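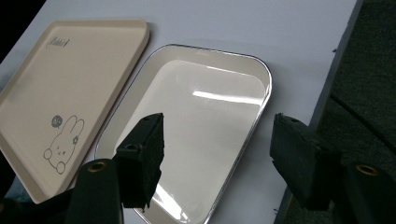

手持ちグリッパーで集めた動作データは、ロボットアームの学習にそのまま使えますか。

アームの届く範囲に入っている動作だけが使えます。人の手首はアームより自由に曲がるので、集めたあとに軌道を一本ずつ調べて、アームが実行できない姿勢を含むものを外す必要があります。私たちの班では、外す作業を学習の前に行います。

作業ノート 2021-03-12
記入:Orvokki Juntunen(トレイ班)
場所:Dridgate棟 404室

上の質問は、先週の合同ゼミで一年生から受けたものです。その場ではうまく日本語で答えられなかったので、落ち着いて書き直して、ノートの最初に置きました。日本語の間違いを見つけた人は、どうぞ赤で直してください。前回はSadiaさんが助詞をたくさん直してくれて、たいへん勉強になりました。

1. 今日の目的

学生プロジェクト「Ravside」の発表会は六月です。私たちの班の課題は、机の上に置いた浅い容器の縁をつまみ、持ち上げて、別の向きに置き直すことです。英語の計画書では「reorient」と書きましたが、日本語では「置き直し」に統一することに決めました。「回転」と書くと、机の上で回すだけの動作と混同します。実際にBushraさんが一度混同して、机の上で押して回す動作ばかりを集めたことがあります。あの日のデータは別のフォルダに残してあります。捨てないでください。押す動作の比較に使えるかもしれません。

今日の目的は次のとおりです。

・容器を二つ並べた配置で、つまむ動作の手順を決める
・縁をつまむ位置のルールを文章にする
・前回までのデータの確認を終わらせる
・指のパッドの交換時期について相談する

四番目は相談だけで、交換はしませんでした。理由は後ろの5に書きます。

参加したのは私、Declan Birkettさん、Bushra Gondalさんです。Sadia Kazmiさんはデータ確認を自宅から行いました。指導のLahcen Lamrani先生は途中から来て、最後の話し合いに参加しました。

2. 容器の配置

容器は、ベージュのトレイと、銀色の縁がある白い器の二つを使います。前は白い器だけで練習していました。一つだけだと動作が楽になりすぎて、グリッパーをどの方向から入れても成功します。二つを近づけて並べると、指を入れる場所が限られるので、持つ人は自然に考えて動きます。この「考えて動く」部分が欲しいデータです。

配置は毎回変えます。ただし、変え方を自由にすると、人はいつも同じような角度に置いてしまいます。私も、自分では違う角度に置いたつもりで、あとで軌道を重ねて見ると、ほとんど同じところから始まっていました。少し恥ずかしかったです。そこでDeclanさんが角度のカードを作りました。カードを一枚引いて、書いてある角度に容器を合わせます。角度は分度器で測らないで、目で合わせて十分だと話し合いました。正確な角度が必要なのではなくて、偏りを減らすことが必要だからです。

カードの使い方で注意することが一つあります。引いたカードは、その日の終わりまで山に戻しません。途中で戻すと同じ角度が続くことがあり、Bushraさんはそれが気になって引き直しをしていました。引き直しをすると、結局は自分の好きな角度になります。

机は白っぽい天板です。白い器を白っぽい机に置くと、画像の中で縁の位置が分かりにくいのではないかと心配していました。暗い色の布を敷く案もありました。しかし発表会の会場の机がどんな色か、私たちはまだ知りません。Lamrani先生に聞いたところ、「簡単な背景に合わせて練習すると、会場で困ります」と言われました。ですから布は敷かないで続けます。縁が金属の色で光るので、輪郭は思ったよりよく取れています。ベージュのほうは縁の盛り上がりが低くて、影の出かたで見え方が変わります。

ベージュのトレイには、うさぎの線画と小さい文字があります。Sadiaさんから「絵があるものを使うと、モデルが絵を目印にして覚えませんか」という意見が出ました。よい意見だと思います。絵の向きとつまむ位置がいつも同じ関係になっていると、モデルは縁を見ないで、うさぎの耳を見て動くようになる可能性があります。対策として、トレイの向きを決めるとき、絵が逆さになる場合もカードに入れました。絵を紙で隠す案は採用しませんでした。紙の端が新しい目印になるだけだと思います。

3. つまむ動作の手順(第二版)

第一版はBushraさんが英語で書きました。今回は日本語にして、今日決まったことを足しました。

(一)カードを引き、容器を置きます。置いたあと、手を机から離します。
(二)グリッパーを容器の上に持っていき、指を開いたまま一度止めます。止める時間は、心の中で「いち、に」と数えるくらいです。
(三)つまむ縁を決めます。決めたあとに変えてはいけません。変えたくなったら、録画を止めて最初からやり直します。
(四)片方の指を器の内側、もう片方を外側に入れます。底に当たるまで下げません。
(五)指を閉じます。閉じながら持ち上げないでください。
(六)真上に少し上げて、止まって、それから向きを変えます。
(七)置きます。置いた容器から指を離したあと、グリッパーを上に引いて終わりです。

(二)の停止は、Declanさんが強く主張した項目です。止まらないで一気につまむ人のデータは、どこで「これをつまむ」と決めたのかが軌道から読めません。Declanさん自身は、前に一気につまむ人でした。今は誰よりも長く止まります。長すぎると今度は待つだけの時間が増えるので、少し短くしてほしいと伝えました。

(四)については、長い話し合いになりました。容器が二つ近くにあるとき、外側に入れる指が隣の容器の縁に触れることがあります。触れてもつまむことはできますが、隣がずれます。隣がずれたデータを成功に入れるか、失敗に入れるか。私は失敗だと考えました。Bushraさんは成功だと考えました。発表会の採点では、隣の容器について何も書いてありません。結論として、「隣がずれた」という札を別に付けて、成功と失敗のどちらにも使えるようにしました。あとで学習に入れるか入れないかを選べます。札の名前は英語でneighbor_movedです。スペルをneighbourと書かないように、よろしくお願いします。Declanさんは癖でuを入れます。集計の道具はuが入った札を別のものとして数えます。

指の間から何が見えるかも大事です。手首に付けたカメラでは、指が画面の手前にあるので、つまむ直前に縁が指の後ろに隠れます。隠れる前の画像で場所を決めておかなければなりません。(二)で止まる高さは、このことを考えて決めました。低く止まるほど縁は大きく映りますが、隣の容器が画面から出ます。高く止まると全部入りますが、縁が細くなります。しばらく二人で高さを変えながら話し合って、両方の容器の一部が画面に残る高さにしました。全部を入れることはあきらめました。器の角が一つと、隣の容器に向いている辺が見えていれば、どちらの容器のどの辺なのかを判断できます。 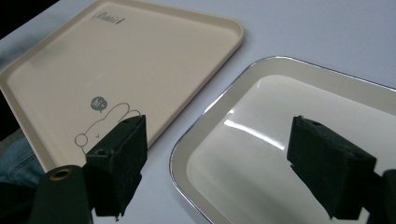 4. データの確認(Sadiaさんの報告をもとに)

前回までに集めた動作は200本です。Sadiaさんが全部を確認して、28本を学習から外しました。外した理由は一つずつ表に書いてあります。表はClerbridgeの共有場所に置きました。Clerbridgeは先月から班で使っている記録用のソフトです。入れない人は私に連絡してください。私の権限で招待ができます。

外した理由で多かったものは、次のような内容です。数は表を見てください。

・手首の曲げが大きくて、アームの関節の範囲を超えた
・録画の開始が遅れて、(二)の停止が入っていない
・指を閉じる前に容器が動いた
・グリッパーを速く動かして、位置の推定が途中で飛んだ

最後の「位置の推定が飛んだ」ものは、人の目で動画を見ても分かりません。動画はきれいです。軌道を線で描くと、一か所で急に折れています。Sadiaさんは最初の何本かを見落として、あとから戻って確認したそうです。私は報告を読んで、自分も前に同じものを「よし」にした記憶がありました。ですから私が担当した分も、もう一度Sadiaさんに見てもらいました。すぐに引き受けてくれて、ありがとうございました。

手首の曲げについては、私のデータが一番多く外されました。私は背が高いので、机の横に立つと上からのぞき込む姿勢になり、手首が強く曲がります。椅子に座って行うと良くなりました。次からは座って行います。ほかの人も、立つか座るかをメモに残してください。あとで比べることができます。

「失敗した動作は捨てるのですか」とBushraさんから質問がありました。捨てません。学習から外すだけで、ファイルは残します。失敗をどう使うかは、Lamrani先生が四月からの読書会で取り上げると言っていました。

5. 指のパッドについて

パッドは黒い柔らかい材料です。表面がざらざらしていて、金属の縁をつまんでも滑りにくいので気に入っています。ただし端のほうが荒れてきました。ちぎれたように見えるところもあります。

交換するかどうか、二つの意見がありました。

Declanさんの意見は、今すぐ交換です。端が荒れていると、つまんだときの接触面が毎回少し違います。原因の分からない失敗が増えたら、調べる時間が無駄になります。

私の意見は、今集めている組が終わってからの交換です。途中で交換すると、同じ組の中に古いパッドと新しいパッドのデータが混ざります。混ざること自体は悪くないのですが、今回の組は配置の違いを調べるために集めているので、ほかの条件は変えたくありません。

Lamrani先生は、すぐには答えませんでした。しばらくパッドを指で押して、それから「どちらでもよいです。でも、交換した時点を必ず記録してください」と言いました。それで、組の終わりに交換することにしました。交換した人は、このノートと、Clerbridgeの備考の両方に書いてください。片方だけだと、次の人が気づきません。

新しいパッドの材料はOnishiという店に頼みます。前に小さい板を一枚買ったことがあり、店の人が切り方を丁寧に教えてくれました。刃を新しくしてから、押さないで引くように切るそうです。私は最初、はさみで切って端をぎざぎざにしました。同じ失敗をしないように、ここに書いておきます。注文書はまだ出していません。厚さを決める必要があります。厚いと縁によくなじみますが、指の先が太くなって、二つの容器の間に入りにくくなります。今の厚さと、それより薄いものを一枚ずつ頼む予定です。

6. 立てて持つ動作

置き直しの途中で、容器を一度立てる場合があります。底の面が横を向く姿勢です。計画書には入っていませんでしたが、置き場所が狭いときには、平らなまま回すより立てたほうが安全に通れます。Bushraさんが提案して、今日初めて手順として話し合いました。

まず、つまむ位置を考えました。辺の真ん中をつまむと左右の重さが同じになり、持ちやすいはずです。ところが角に近いところをつまむと、器が指の間で回ろうとします。少し回るだけなら指の力で止められますが、力が弱いとそのまま傾きます。私たちのグリッパーは握る強さを人の手で決めるので、強さの数値は残りません。残るのは指の開きだけです。薄い縁をつまんでいるとき、指の開きは強く握っても弱く握ってもほとんど変わらないように見えます。これは困った問題で、今日は答えが出ませんでした。

案としては、力のセンサーを付けることと、いつも強めに握ると決めることがあります。センサーは予算の申請が必要で、六月に間に合うか分かりません。ですから今は「いつも強めに握る」にします。強めという言葉はあいまいですが、容器を軽く揺らしても縁が指の間で動かない強さ、と決めました。
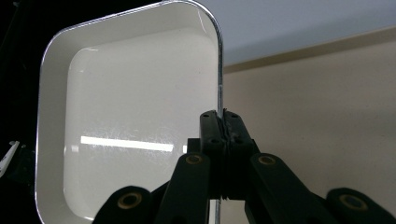
成功の判定を画像だけで行う方法について、私は前から考えていました。今は人が動画を見て札を付けています。人の目は確かですが、本数が増えると時間が足りません。Declanさんの案は、器の縁の線を画像から見つけて、持ち上げたあとに指との位置関係が変わらなければ成功とするものです。簡単で良い案だと思います。試す前に心配なのは反射です。立てて持った白い器では、底の面に天井の蛍光灯が長い白い帯になって映り、縁の銀色の線と同じくらい明るくなります。線を探すプログラムが、帯の端を縁だと思うかもしれません。反対に、底の細かい傷は役に立つ可能性があります。傷は器と一緒に動き、反射は器と一緒には動かないので、二つの動き方を比べれば区別できるはずです。ただ、傷はとても細くて、動画の圧縮で消える心配があります。圧縮しない画像を何枚か保存して、Sadiaさんに渡すことにしました。

指に挟まれている縁の近くは、パッドが重なって線が途切れます。その部分は計算に入れないで、残りの縁だけを使う予定です。最初のプログラムはDeclanさんが書きます。私は、人が付けた札とプログラムの結果を比べる表を作ります。合わないものが出たら、すぐにプログラムが間違っていると決めないで、人の札ももう一度見ることにします。前の学期に、ほかの班が人の札の間違いに気づかないで、正しいプログラムを長い間直し続けたという話を聞きました。

7. Lamrani先生との話し合い

先生から出た質問と、私たちの答えを書きます。聞き取れなかったところは、Bushraさんのメモで補いました。

最初の質問は、「容器の種類を増やさないのですか」でした。私たちは、今の二つで手順が安定するまで増やさないと答えました。先生は少し不満そうでしたが、反対はしませんでした。「安定した、と言うための条件を先に書いてください」と言われました。確かに、条件を書いていませんでした。帰る前に話し合って、三人がそれぞれ手順どおりに続けて集めて、外す動作の割合が前回より増えなければ安定とする、と仮に決めました。仮ですから、反対の人は書き込んでください。

次の質問は、人の違いについてでした。同じ手順でも、Bushraさんはゆっくり動かし、Declanさんは速く動かします。私は、立っていると手首を曲げます。先生は「違いは消さないほうがよい」という考えでした。私は少し意外でした。手順を文章にすることは、違いを消すことだと思っていたからです。先生の説明では、手順でそろえるのは順番と止まる場所で、動かす速さや道筋はそろえなくてよいそうです。この説明で、(二)と(六)の停止の意味が前よりよく分かりました。

三番目は質問ではなく注意でした。グリッパーのリンクの関節にある金色の輪が、前より少し緩んでいないか確認すること。私たちは指の先ばかり見ていて、根元のほうを点検する習慣がありませんでした。手で軽く動かしたところ、私には緩みが感じられませんでしたが、Declanさんは「右の外側が少し怪しい」と言いました。二人の感じ方が違うので、次回、測る道具を借りてきて調べます。結果が出るまでは、落とさないように特に気をつけてください。使わないときは机の端に置かないで、箱に戻します。

最後に、発表の言葉についても聞かれました。発表は日本語で行います。話すのは私とBushraさんの2人です。質問への答えは、分からないときはDeclanさんに英語で聞いて、私が日本語にします。先生は「ゆっくりで大丈夫です」と言ってくれました。原稿の最初の版は、私が書きます。

8. 困っていること、まだ決まっていないこと

・握る強さを記録する方法。センサーなしでできる方法を知っている人は教えてください。
・隣の容器がずれたとき、どのくらいから「ずれた」とするか。今は、見て分かれば札を付けています。人によって違うと思います。
・ベージュのトレイを立てて持つ動作も入れるかどうか。縁の形が白い器と違うので、パッドの当たり方も違うはずです。今日は話だけで終わりました。
・角度のカードの山を誰が管理するか。今はDeclanさんのかばんに入っていて、Declanさんが休むと使えません。コピーを作って404室の引き出しに入れるのがよいと思います。
・録画の合図。「始めます」と声で言っていますが、録画担当の人が聞き逃すことがあります。Bushraさんは手を上げる案、私はランプを付ける案です。ランプの光が器に映ると反射が増えるので、私の案はあまり良くないかもしれません。

9. 次回までの担当

Declanさん:縁の線を探すプログラム。カードのコピー。札のスペル。
Bushraさん:手順の第二版を読んで、英語版を同じ内容に直す。(三)の「変えてはいけません」が英語版では弱い言い方になっているので、強くしてください。
Sadiaさん:圧縮しない画像の確認。急がなくて大丈夫です。
私:札の比較表、Onishiへの注文書、発表原稿の最初の版。先生に言われた「安定の条件」を計画書に書き足す。

追記。帰る前にカードを数枚引いて、座って練習をしました。座ると手首は楽ですが、奥の辺に届くとき、ひじが机に当たります。椅子の高さを変えると良いかもしれません。404室の椅子は高さが変わらないタイプなので、隣の部屋から一つ借りられるか、次回聞いてみます。

追記その二(Bushra)。(二)の「いち、に」は、私が数えると速くて、Declanさんが数えると遅いです。メトロノームのアプリを使ってもいいですか。

→ 使いましょう。ただし音が録画に入っても問題がないか、Sadiaさんに確認してからにします。(Orvokki)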